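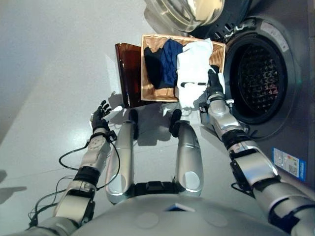 Wicker basket on the floor in front of the washer, mixed load, white cloth in hand.

Laundry Area, Ground Floor - Gallery

The pages in this section cover the utility end of the Tolthorpe house, one area at a time. Earlier pages dealt with the boot bench and the drying cupboard. The subject now is the washing area: the front loader, the floor it stands on, and the basket that feeds it. The notes are short and are meant to be read along with the layout drawings, although they can be followed without them.

The basket

Rectangular, woven wicker, tan. It stands directly in front of the washer opening during loading and goes back under the folding counter afterward. A rectangular basket was chosen over a round one for two reasons. It sits square to the machine, and it stores flat against a wall. The weave lets air through, so damp towels left overnight do not sour as fast as they do in a closed plastic hamper.

Wicker has drawbacks. Loose ends catch on knits. The inside of the rim should be checked by running an old nylon stocking along it; wherever the stocking snags, trim the end with side cutters and rub the spot with fine sandpaper. A cotton liner solves the problem as well, but it holds moisture and has to be washed itself. Our basket came from the Navstead catalog without a liner and has been used that way.

The load

Black, navy and white in the same basket. The basket is only for carrying, and sorting is done at the machine. White pieces come out and are set aside for their own wash. Black and navy can run together on cold once they have each been through several washes alone. A new navy garment should not go in with anything lighter than itself until the rinse water runs clear.

Knitwear goes in a mesh bag, zipper closed and tucked under its flap. The bag should be no more than two-thirds full. A packed bag comes out with the middle still soapy.

The floor

Large light gray tiles, from the Villa range, laid with narrow joints. The color is practical for a laundry area: dark socks show up at once, and so does water. A white sock is harder to find. The finish has a slight sheen and is slippery when detergent gets on it, so spills are wiped with plain water first and dried with a cloth. Floor cleaner on top of detergent only makes more foam.

The wall is pale gray and meets the tile at a thin dark baseboard. Dust collects along that line faster than anywhere else in the area - lint is light and travels to the edges. A dry microfiber pad once a week takes care of it.

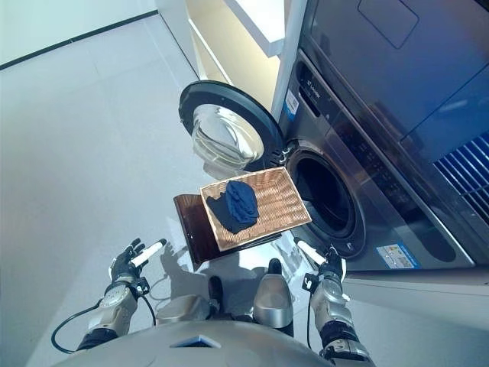

Clearance in front of the machine was the main question in planning. The door swings to the left and has to open fully, with enough room remaining for a basket and a person kneeling. We allowed 700 mm from the machine front to the nearest fixed object. Less would have been workable for loading, but wet sheets come out in one long twist and need space.

The shelving unit is white and stands on the door side. Its position was marked on the floor with tape before anything was moved in, and the door was swung several times against the tape. This is worth doing with any front loader. Printed dimensions often give the depth with the door closed, and the arc of the open door has to be worked out separately.

Door and gasket

The door is left open between washes. The rubber gasket around the drum opening holds water in its lower fold after every cycle, and a closed door keeps it there. Wipe the fold with a dry cloth after the last load of the day. Pull the rubber back gently with two fingers and check for coins, hairpins and lint. Once a month, go over it with a cloth dampened in white vinegar, then again with plain water.

The glass gets the same cloth. Detergent film builds up on the lower half of the inside and can be felt before it is seen. The latch needs nothing except to be kept free of lint.

Cloths and bags

The cleaning cloths are Sestitex cotton, bought in a pack of 30. They are washed hot, separately from clothing, with no fabric softener. Softener coats the fibers, and a coated cloth pushes water along instead of taking it up. Cloths that have been used with oil or polish do not go back in the wash with the others; they are dried flat outdoors and thrown out.

Storage heights

The main shelf carries detergent, the mesh bags and a small tin for buttons and whatever else turns up in pockets. Powder is kept in a lidded tub, and liquid stands in a shallow tray that catches drips. The upper hooks are at 169 cm from the floor and hold shirts on hangers straight from the machine. A long shirt on a hanger at that height clears the floor easily. Dresses do not always, and they go to the rail in the drying cupboard.

The cupboard rail, its brackets and the spacing of the slats are listed on the drying cupboard page. The folding counter will be added to this section in September, with its hinge drawings.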